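2 Comparing finger pads on the hand-held and arm-mounted gripper

2.1 Hardware

All the work in this section was done with the Fitamia gripper, a parallel two-finger tool that can be held in the hand or bolted to the wrist of an arm. The fingers are the same in both cases. Each finger is a black angular bracket with a triangular cut-out near the base, and a separate pad sits at the tip. The pads can be changed without taking the finger off the slide, and this made it possible to switch between pad types in the middle of a session.

Two pad types were compared. The first is the ribbed pad that we have used since the start of the project. It is blue, its gripping face is covered with fine parallel ridges, and it faces the other pad at an inward angle when the fingers are open (Figure 2). The second is the Padus pad, which has a flat, smooth face and is slightly thicker. Both are the same width. The Padus pad was designed for light assembly work, where parts arrive in a known position, and its makers do not describe it as a kitchen tool. We included it because a smooth face is easier to wipe clean, and cleaning had become a nuisance in the earlier trials.

The arm was a Gunnlaugsson bench model with a fixed base. The controller was the one supplied with the arm, set to position control with a limit on gripping force. We did not change the force limit between pad types. In the hand-held condition there is no force limit other than the operator's own hand, and this difference should be kept in mind when reading the results below. A wide-angle camera is fixed to the body of the gripper in both conditions, so that the fingertips and the object can be seen together up to the moment of contact.

2.2 Objects and tasks

We chose utensils for this comparison because they had caused most of the failures in the first round of work. Cups, boxes and bottles were picked up well with either pad and told us little. Long thin objects were a different matter. A chopstick lying flat on a table offers very little height for the pad to close on, and it rolls or turns when it is touched off centre. A spoon lies with its handle raised at one end and nearly flat at the other, so the best place to hold it depends on which way up it is.

The tasks were lifting a single chopstick from the table, lifting a chopstick with others lying close by, lifting a spoon, and putting the object into an upright utensil holder with compartments. The last of these is scored separately. A pick that ends with the object held at a steep angle may count as a good lift and still make it hard to get the end of the object over the rim of the holder.

The table was covered with a cloth in all trials. A bare tabletop was tried early on and dropped, as the tips of the pads tended to catch on the surface when the operator pressed down. The cloth gives a little under the pad, so the lower edge can come down beside a thin object without stopping dead against the table. The cloth we used has a white grid and large stars printed on a grey ground. The grid was useful when setting out objects between trials, and the stars gave the vision model something other than a plain surface to deal with.

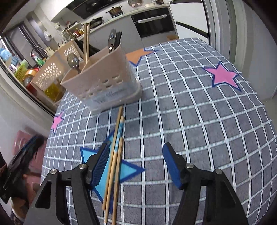

Operators were asked to approach from above with the fingers open, to close slowly, and to lift straight up before moving towards the holder. They were not told where along the object to hold it. Sarla Pathak ran the hand-held sessions and Victor Makori ran the sessions on the arm, and each watched a share of the other's recordings to check that the scoring agreed. Where they disagreed, the recording was played again at reduced speed and scored jointly. Most of the disagreements were over chopsticks that slipped a short way in the grip but were not dropped. We decided to count these as successful lifts and to note the slip as a separate event.

2.3 Recording

The hand-held sessions produced 3439 episodes that were kept for training. An episode begins when the fingers start to move towards an object and ends when the object has been released or dropped. Episodes in which the tracking was lost were thrown away whatever their outcome. We did not throw away episodes with poor grasps, as it seemed likely that the arm would run into the same situations and would need to have seen them.

The trials on the arm were fewer. Each pad type was given 50 attempts on every task, with the objects laid out again by hand before each attempt. The order of the pad types was swapped halfway through, so that any slow drift in the arm or the camera mounting would fall on both. The mounting was checked against a printed target at the start and end of every block.

We had meant to use the same policy for both pad types without further training. The first few attempts with the Padus pad showed that this was not fair to it. The pad is thicker, so the fingers meet at a different reading of the slide, and the policy treated a fully closed gripper as one that was holding something. A small correction to the slide reading solved this. No other change was made. The policy had still seen many more episodes with the ribbed pad than with the smooth one, and some part of the difference reported below may come from that.

2.4 Results on the table

For a single chopstick lying alone, the two pad types did about equally well in the hand. Operators quickly learned to close on the chopstick a little to one side of its middle and to let it settle against the pad face. On the arm the ribbed pad did better. Most failures with the smooth pad followed the same course: the fingers closed, the chopstick turned about the point of contact as it was lifted, and one end dragged along the cloth until the chopstick came free. The ridges on the ribbed pad appear to resist this turning, at least when they run across the length of the object. When the chopstick lay along the direction of the ridges the advantage was smaller.

With several chopsticks lying close together the results were poorer for both pads. The usual failure was to pick up two at once. We had expected the thicker Padus pad to suffer more here, as it needs a wider gap between neighbours, and it did so on the arm. In the hand the operators got round the problem by nudging the wanted chopstick away from the others with one finger before closing. This shows up in many of the hand-held episodes, and the policy copied it, though not always at the right moment. On several attempts the arm pushed a chopstick that was already well clear and then had to reach for it again.

Painted or printed chopsticks were somewhat harder to hold than plain wooden ones with the smooth pad. We did not see a clear difference with the ribbed pad. The number of printed chopsticks in our set was too small to say more than this.

Spoons gave little trouble in the hand. On the arm, the ribbed pad sometimes held the spoon by the neck and sometimes by the end of the handle, and the second of these led to a drooping bowl that knocked against the holder. The smooth pad let the spoon swing downwards in the grip until it hung nearly upright. We had not planned for this, but it turned out to be a help, as a spoon hanging upright is easier to lower into a compartment.

2.5 Results at the holder

Putting the object into the holder was the hardest part of the work for the arm and took the most time. The compartments are narrow compared with the opening of the gripper, and when other utensils are already standing in them the free space is not easy to make out from above. Chopsticks standing in the holder were often touched by the outside of a finger on the way down. In the worst case this tipped the holder over, and the attempt was then stopped.

The corner of the bracket causes most of these touches. It stands out further than the pad, and neither pad type changes that. A narrower bracket was drawn up and one pair was made, but it flexed when the fingers closed hard and the pads no longer met squarely. It was not used in any of the trials reported here. A stiffer version is planned for April, together with a small change to the angle of the pad seat.

We also tried turning the gripper so that the line between the fingers ran along the holder instead of across it. This helped with chopsticks and made little difference with spoons. The controller had no trouble with the turn itself, but the wrist of the Gunnlaugsson arm comes close to its limit on one side of the table, and objects placed there had to be approached the long way round. The turned approach was kept for objects in the middle of the table only.

2.6 Choice of pad for the remaining trials

The ribbed pad was kept for the rest of the study. It lifted chopsticks more reliably on the arm, and chopsticks make up a large part of the Mirard task set used in the next section. It does take longer to clean, as crumbs and starch collect between the ridges, and it was brushed at the end of each block. The Padus pad remains fitted to the spare pair of fingers, and the slide correction described in 2.3 is stored with its settings so that it is loaded whenever those fingers are in use.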